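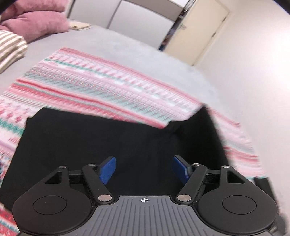 ## Slide 1: Bedding, moisture and the cool-climate bedroom

- Open with the scope: sheets, blankets and the air between them. Mattresses get one slide near the end.
- Introduce the Mindton housing survey. Widad Chamoun ran the fieldwork and will take questions on method after the break.
- Sample size is 3589 bedrooms, all occupied, all in detached or semi-detached houses. No flats. Say this early, as it comes up every time.

## Slide 2: Where the water comes from

A sleeping adult gives off water vapour through the skin and the breath all night. Part of it leaves with the room air. The rest moves into the bedding, and how far it gets depends on the fibre, the weave and the temperature gradient between the body and the outer layer.

Define the two terms now and keep to them:

- *Regain*: the mass of water a fibre holds at a stated humidity, as a percentage of its dry mass.
- *Wicking*: movement of liquid water along or between fibres. Vapour does not wick.

Pause here. People mix these up, and slide 5 makes no sense if they do.

## Slide 3: Fibre by fibre

- Wool has the highest regain of the common bedding fibres. It takes up vapour before it feels damp to the hand.
- Cotton has a moderate regain and dries slowly once wet through.
- Polyester takes up very little. Moisture sits between the fibres or passes to the next layer.
- Blends fall between their parents, though the finish on the yarn can matter more than the ratio on the label.

The colour of the chart bars has no meaning. The template assigned them.

## Slide 4: Layer order

The main finding. Bedrooms with the same total bedding weight gave different readings at the mattress surface depending on what was placed where. A tight synthetic layer on top slowed the escape of vapour, and the layer below it stayed damp longer into the morning. An open-weave blanket in the same position let the stack dry sooner.

Do not overstate this. The survey recorded layer order by questionnaire, and people describe their own beds loosely. "Blanket" covered everything from a thin cotton throw to a quilted cover. Widad recoded the answers by hand and dropped the ones she could not place.

Clothes and bags left on the bed during the day were logged as "items on bed", yes or no. We have no data on what they were or how long they stayed there, so there is no result to report.

## Slide 5: The Dlamini test rig

Heated plate, controlled humidity, 13 fabric stacks. Each stack was run three times. The plate is flat and a person is not, so the rig tells us about the fabric and very little about the gap at the shoulder, where much of the warm air escapes.

Points to make while the graph is up:

1. The curves separate in the first part of the run and then run nearly parallel.
2. Stack order changed the drying time more than stack weight did.
3. The two wool stacks overlap. Treat them as one result.

If asked about down: it was left out. The sample cases could not be sealed well enough.

## Slide 6: Airing

Making the bed straight after getting up traps the night's moisture. Folding the covers back to the foot lets both faces dry. In the Grillalura houses, which were colder and had older windows, opening the window on a damp morning gave no clear benefit. On a dry, cold morning it did.

Keep this slide short. It is the one that gets photographed, and it has the least behind it — a subset of the survey, one season, April readings only.

## Slide 7: Mattresses

- Foam with a closed surface behaved like the tight synthetic layer, but from below.
- Slatted bases dried faster than solid ones.
- Bases standing directly on the floor in unheated rooms were the worst group. Most of the visible mould reports came from here.

Skakeck supplied the surface sensors. They drift when left in place over a long run, and the correction is in the handout, page 2.

## Slide 8: Open items

- Repeat the layer-order work with direct observation in place of the questionnaire.
- Add flats, where the walls and ventilation differ enough that the current figures should not be carried over.
- Find a way to test down.
- Laundering: finishes wash out, and every fabric on the rig was new.

Leave this slide up for questions. Handouts are on the side table, and the full tables are with Widad.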